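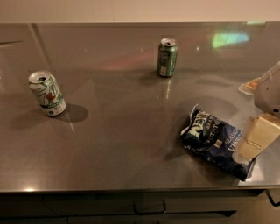 # Urnell sounding rocket, one-tenth scale card kit

**In stock. Printed sheets, tube, instructions and stand included. Glue not included.**

I've been drawing and cutting card rockets for long enough that my family has stopped asking when the dining table will be free. Most of what I make gets built once, photographed badly and put in the loft. The Urnell is the first one that enough people asked for that I thought, right, let's do it properly, get it printed, put it in a box and sell it through Sornodex like a grown-up.

If you haven't come across the Urnell before, don't worry, very few people have. It was a two-stage sounding rocket, the sort that goes straight up, has a few minutes of very expensive peace and quiet above the air, and comes straight down again. No orbit, no crew, no famous speeches. The lower stage was a plain steel tube full of solid fuel and the upper stage, the Venard, carried the instruments. I fell for it because of the fins (you'll see when you get to the fins) and because it is so long and thin that it looks like somebody drew it with a ruler and forgot to stop.

Milagros Vallejo, who has spent far more time in the paperwork than I have, let me work from her copies of the assembly drawings. Where the drawings and the photographs disagreed, which was often, we went with the photographs. There's a sheet in the box that lists every place we had to choose, so if you want to argue with us you can do it in detail. Please do. I love those emails.

## What you get

- 366 parts on pre-scored sheets, all numbered on the back
- 300 gsm card for the skins, a heavier grey board for the formers and fin cores
- One wound cardboard spine tube, in two lengths that sleeve together
- A stand with a weighted base (the weight is a steel disc, already wrapped)
- Instruction booklet with proper line drawings
- Spare skins for the nose cone, because everyone ruins the nose cone

Finished height is 1320 mm on the stand. Please measure your shelf. I've had two very nice letters from people who didn't, and one of them now has an Urnell on the landing, in front of a window, which I'm told is annoying in the mornings.

## Who it's for

It isn't a beginner's kit, and I'd feel bad letting you think it was. If you've built a card church or one of those little lunar modules from a magazine, you'll be fine, you'll just be fine for longer. Children can help with the lower stage, which is big and forgiving. The Venard is fiddly and I'd save it for evenings when you aren't tired.

There's no painting. I know some people like to paint card models and I'm not going to come round and stop you, but the colour is all printed and it's matt, and varnish tends to make the seams show up more.
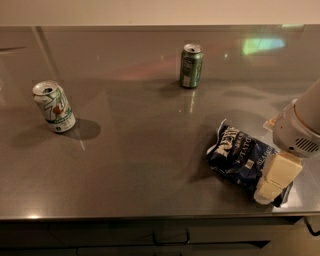

The markings on the Venard are the bit I redrew most often. On a flat sheet they look stretched and a bit silly, and you'll think I've made a mistake. I haven't! Lettering on a narrow cylinder only looks right once it's wrapped, and how much of it you can read depends on where you're standing. Have a look at the side of a fizzy drink can, like the 7UP one in the photo with its green "7" and "UP" and the red circle between them, and think about what that design would look like peeled off and laid out on a table. My roll pattern is the same sort of problem, only with black quarters that have to meet at the seam. So when the booklet tells you to line up the little tick marks before you glue, please line up the little tick marks.

The seam itself goes on the side away from the stand's nameplate. I've printed an arrow on the inside of each skin pointing to it, and the arrows should all end up in a row, like buttons on a shirt. If one is off by a hair you can twist it back while the glue is still soft. If it's off by more than that, leave it to dry, have a biscuit and decide whether you can live with it. (I have lived with mine.)

## Tools and glue

You need a sharp knife, a steel ruler, a cutting mat and something round to curl the card over. I use the handle of a wooden spoon for the small stuff and a rolling pin for the lower stage. Tweezers help with the umbilical fittings, which are tiny, and which you can leave off altogether if you'd like to keep your temper.

For glue I use Tejada card adhesive, the one with the thin nozzle, and Sornodex will put a bottle in with your order if you tick the box. Ordinary white craft glue works as well as long as you're mean with it. Too much and the skins cockle, and once a long tube has cockled you'll never stop seeing it. Please don't use superglue on the skins. It soaks through and leaves a grey patch, and it does it slowly, so you've already told everybody how well it's going.

## Building it, more or less in order

I'd start with the stand. It takes no time, it gets you used to the board, and then you've got somewhere to put the rocket as it grows. After that, sleeve the two spine tubes together and let them dry lying down in a corner between the floor and the wall. Every other way I've tried has ended up slightly bent, and a slight bend over that length is a banana.

Next come the formers, which are rings that slide down the spine. They're a snug fit on purpose. If one is really fighting you, take a tiny shaving off the inside with a bit of sandpaper wrapped round a pencil, and stop as soon as it moves.

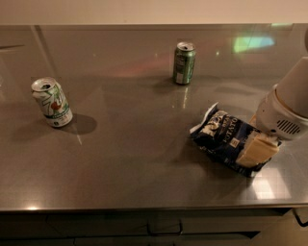

Once the rings are all in place you can wrap the lower stage, working from the bottom up, and this is the part where it suddenly starts looking like a rocket and you'll want to carry on until midnight. Try to give each section its drying time. The skins pull in very slightly as they dry and the next one up is cut to allow for that.

Then the fins! The real ones were a wedge shape, thicker at the back than at the front, with a blunt trailing edge. You build each one round a grey board core and fold the skin over it in one piece, so there's no join on the leading edge at all. I'm prouder of that fold than of anything else in the box. Do a dry run before you glue, and score it again if the crease feels stiff.

The join between the stages is a short open framework on the real thing. In card it's a cone with the framework printed on it in the basic build, or you can cut out the gaps and have it properly open. The open version looks wonderful and is a bit fragile. I'd build the open one if it's going behind glass and the printed one if you've got a cat.

The Venard goes on last, with the nose cone made up of petals that close to a point. Go slowly, close opposite pairs first, and don't press down from the top. That's what the spare skins are for.

## Things people have asked

**Does it come apart?** Yes, at the stage join. The top lifts off so you can move house with it. Don't glue that one. It's marked in the booklet with a large NO, and I made it larger in the second printing.

**Will it fade?** Everything fades a bit in full sun. My own has been on a north-facing wall and still looks fresh to me.

**Can I have the inside of the Venard as well?** I get this one a lot. There's a cutaway payload section half drawn, with the instrument shelves and the recovery parachute. It's waiting on a drawing that Milagros thinks is in a box she hasn't been allowed to open yet. If it happens it'll be an add-on that fits the kit you've already got.

**Was it really that shade of red on the fins?** We think so. The colour pictures have all gone a bit orange with age, so I matched it to a paint note on one of the drawings. It's on the list of choices.

**I've lost part 41.** It's stuck to your sleeve. If it isn't, email me the part number and I'll post you the sheet. 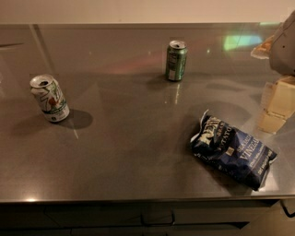
## Numbers, postage and the next batch

The first printing was 500 boxes and almost all of them have gone. The second printing is the same kit with the bigger NO, a clearer drawing for the fin fold and a correction on the nameplate, where I'd managed to leave a letter out of Venard. If you've got a first printing, ask and I'll send you a new nameplate for nothing.

It ships flat, apart from the spine tubes, which go in a separate post tube taped to the side. If the two get parted on the way, tell Sornodex and not the courier, it's much quicker. Orders placed before noon usually go out the same day, unless I'm at a show, in which case there'll be a note at the top of the shop page.

I'll be taking the built one to a couple of model shows in April, so if you'd like to see it before you buy, come and find the tall thin thing at the end of the table. You're welcome to pick it up. Hold it by the bottom half.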